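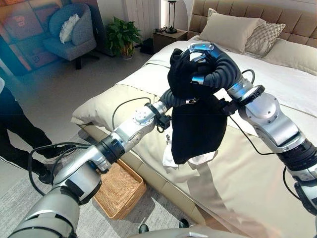
Wie oft muss der Fangkorb am Einlauf geleert werden?

Nach jedem kräftigen Regen und in trockenen Wochen einmal. Länger stehen lassen bringt nichts, weil das Laub dann die Maschen zusetzt und das Wasser oben über die Kante läuft.

Werkstattbuch Treibgutsperre Dusside-Park, Eintrag vom 11. Mai

Stand: Die Sperre liegt seit dem Winter im Einlauf des Parkteichs, kurz hinter dem Rohr, aus dem die Movard kommt. Schwimmkörper vom Hersteller (Sipos), Schürze und Fangkorb von uns. Der Korb war heute in der Werkstatt, die Sperre selbst ist draußen geblieben.

Korb gewogen, tropfnass nach kurzem Abtropfen über dem Gitter: Inhalt 153 kg. Das meiste davon Laub, Äste und Schlamm. Der Müllanteil ist beim Gewicht klein, beim Volumen aber fast die Hälfte. Überwiegend Folien, Becherdeckel, Flaschen, dazu Styroporbruch, der wohl von der Baustelle oberhalb der Brücke stammt. Der Styroporbruch macht die meiste Arbeit, er hängt in jeder Masche und lässt sich nur mit der Bürste herausholen. Wer das nächste Mal reinigt: erst trocknen lassen, dann bürsten. Nass verschmiert er mit dem Schlamm zu einer Masse, die man kaum aus dem Gitter bekommt.

Schäden am Korb:
Boden in Ordnung. Vordere Strebe links verbogen, vermutlich durch einen Ast. Ich habe sie im Schraubstock gerichtet und nicht ersetzt, die Naht ist nicht gerissen. Der Henkel hat an der Aufhängung Spiel, die Bohrung ist ausgeschlagen. Buchse eingesetzt, vorläufig. Beim nächsten Ausbau bitte ansehen und gegebenenfalls auf einen größeren Bolzen gehen. Die Kabelbinder, mit denen wir im Winter das Netz befestigt hatten, sind spröde, mehrere sind gebrochen und vermutlich im Teich gelandet. Das ist bei einer Müllsperre besonders ärgerlich. Ab jetzt nur noch Edelstahldraht, Enden nach innen umgebogen. Draht liegt im Regal bei den Schäkeln.

Schürze:
Die Gewebeschürze reicht zu tief. Bei niedrigem Wasserstand liegt sie auf dem Grund auf, sammelt Schlamm und zieht die Schwimmkörper in der Mitte nach unten. Genau dort schwappt dann der Müll drüber. Ich habe das schon im vorigen Eintrag vermutet, heute vom Steg aus aber deutlich gesehen. Vorschlag: auf 70 cm kürzen und unten eine leichtere Kette einziehen. Die jetzige ist überdimensioniert, wir hatten sie genommen, weil sie da war.

Gegenargument, das beim letzten Treffen kam: Bei Hochwasser drückt die Strömung eine kurze Schürze nach hinten hoch, und alles geht unten durch. Das stimmt, allerdings geht bei Hochwasser im Moment auch alles durch, nur eben oben. Ich würde es mit der kurzen Version bis Ende Juni versuchen. Das abgeschnittene Stück aufheben, man kann es mit Ösen wieder anknöpfen.

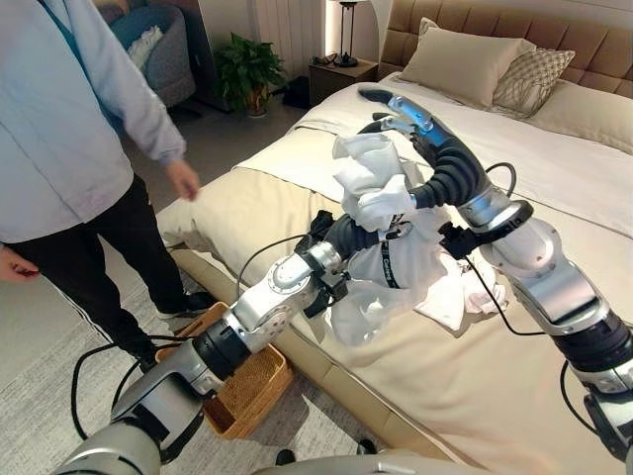

Für das Kürzen brauchen wir die große Schere und den Ösensatz. Die Schere ist stumpf und muss vorher geschliffen werden. Ösen sind genug da, die Scheiben dazu nicht. Schnittkante mit dem Heißschneider nachziehen, sonst franst das Gewebe aus und wir produzieren selbst Kunststofffasern. Bitte bei offenem Tor arbeiten, das Zeug stinkt.

Verankerung:
Ufer Nordseite hält. Auf der Südseite hat sich der Erdanker gelockert, man kann ihn von Hand bewegen. Der Boden ist dort weicher als gedacht, wahrscheinlich alte Aufschüttung. Zwei Möglichkeiten: tiefer setzen oder um den Betonsockel des alten Geländers herumgehen. Der Sockel gehört zum Bauwerk, dafür brauchen wir das Einverständnis vom Grünflächenamt Fetholm. Anfrage ist raus, noch keine Antwort. Bis dahin habe ich das Seil nachgespannt und mit einem zweiten Anker gesichert. Schön sieht es nicht aus.

Seil selbst geprüft, Scheuerstelle am Übergang zum ersten Schwimmkörper. Stück Schlauch drübergezogen. Sipos liefert dafür eine Manschette, die kostet allerdings mehr als das ganze Seil. Schlauch reicht.

Tiere:
Im Korb ein paar Wasserasseln und Schneckenlaich an einem Ast. Ast zurück in den Teich gelegt, außerhalb der Sperre. Keine Fische. Am Nordufer brütet ein Blässhuhn, das Nest liegt nah am Anker. Deshalb dort vorerst nichts anfassen und den Korb nur vom Steg aus ziehen, auch wenn das mühsamer ist. Die Arbeiten an der Schürze müssen darauf abgestimmt werden: Sperre vom Südufer her einholen, Nordseite eingehängt lassen.

Zum Ziehen des Korbs:
Mit vollem Korb ist der Handzug am Limit, was die Bequemlichkeit angeht, von der Tragkraft her ist noch Luft. Das Dreibein steht auf den Stegbohlen nicht gut, ein Fuß rutscht in die Fuge. Ich habe ein Brett untergelegt. Besser wären feste Platten mit einer Vertiefung, aus dem Rest Siebdruckplatte hinter der Bandsäge. Maße am Dreibein nehmen, nicht nach der alten Zeichnung, die stimmt nicht mehr.

Geld:
Vom Zuschuss sind noch 2000 Euro übrig. Davon gehen Kette, Ösenscheiben und Draht ab, der Rest sollte für die Entsorgung reserviert bleiben. Der Wertstoffhof nimmt das Treibgut nur als Restmüll, solange Laub und Kunststoff gemischt sind. Wenn wir das Laub vorher aussortieren und kompostieren, wird es deutlich billiger. Ob das Laub aus der Movard auf den Kompost darf, ist offen, nach der Brücke läuft auch Straßenwasser hinein. Eine Schlammprobe liegt beschriftet im Kühlschrank in der Werkstatt, unterstes Fach. Bitte nicht wegwerfen.

Sortierung heute:
Auf dem Gitter in drei Wannen: Pflanzen, Kunststoff, Rest. Im Rest waren eine Fahrradklingel, ein Teil von einem Regenschirm und mehrere Batterien. Die Batterien separat in die rote Dose. Handschuhe mit langen Stulpen benutzen, in der Folie stecken Scherben. Die dünnen Handschuhe aus der Schublade sind dafür nicht geeignet, ich habe sie nach oben ins Regal zu den Malersachen gelegt.

Offen:
Schere schleifen.
Ösenscheiben und leichtere Kette bestellen.
Beim Amt wegen des Sockels nachfragen.
Platten für das Dreibein aussägen.
Klären, wer die Schlammprobe untersucht und was das kostet.
Baustelle oberhalb der Brücke auf das Styropor ansprechen, am besten mit einer Tüte davon in der Hand.

Korb am Nachmittag wieder eingehängt, Wasserstand niedrig, Strömung schwach. Schlüssel für das Stegtor hängt am alten Haken. Das Vorhängeschloss geht schwer, beim nächsten Mal Öl mitnehmen.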